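20 February 2019

Back on the cloth sorting bench, trying to get the two arms to stop fighting over the same garment. The allocator (bit of the planner that hands out garments, lives in the Gökçe branch for now) used to give each arm whichever blob was nearest its gripper. Fine when things are spread out, hopeless with a pile. So I've swapped it for a claim table: an arm locks a region before it moves in, and the other one has to plan round it.

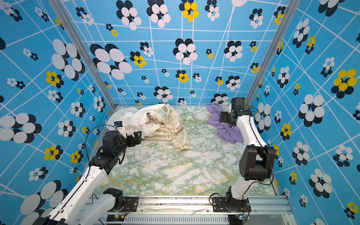 Left arm on the pile, right arm over the purple one.

Segmentation is still the weak bit. The Vemar model loves the wallpaper flowers — it keeps proposing them as graspable objects, especially the big black and white ones — so I've masked out everything above the floor line before inference. Crude, but it got rid of nearly all of them. The white garment next to the cream one still comes out as a single region, and I don't have a good answer for that yet.

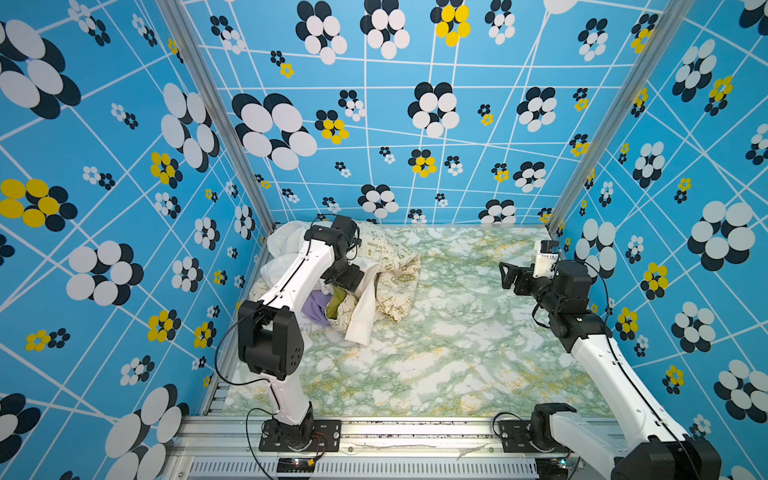

Claims now time out after 36 control ticks without progress. Before that, an arm could sit on a lock forever while the other waited politely. I also bumped the replanner to 1000 samples, which slows it a little, but the elbows keep a much nicer distance from each other.

Next job is the wrist view. Close in, the depth is rubbish and the colour image is mostly one big smear, so the grasp scorer is basically guessing!
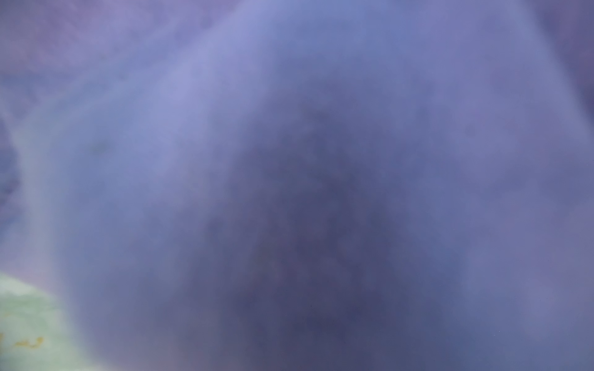
I want a sharpness check in front of the scorer: if the view is too soft, fall back to the last good pose from the fixed camera and go in on that. Threshold to be tuned, starting with 3 and seeing what breaks. Config is in the Bruvance folder, please don't edit it while a run is going.

Last updated: 20 Feb, evening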